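How to Fold a Numbered Sports Jersey

Step 1: Shake it out
Lay the jersey on a flat, clean surface. Find the hem and the collar before you pull anything. Lift it by an upper corner and let the folds drop out.

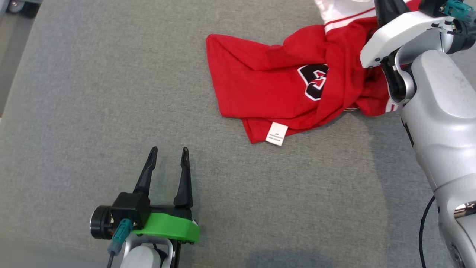

Step 2: Smooth the number
Turn the jersey face down and flatten the back with your palms. Printed numbers crack if they are stored creased.

Step 3: Fold
Bring both sides to the middle, sleeves in, then fold up from the hem to about 12 inches long.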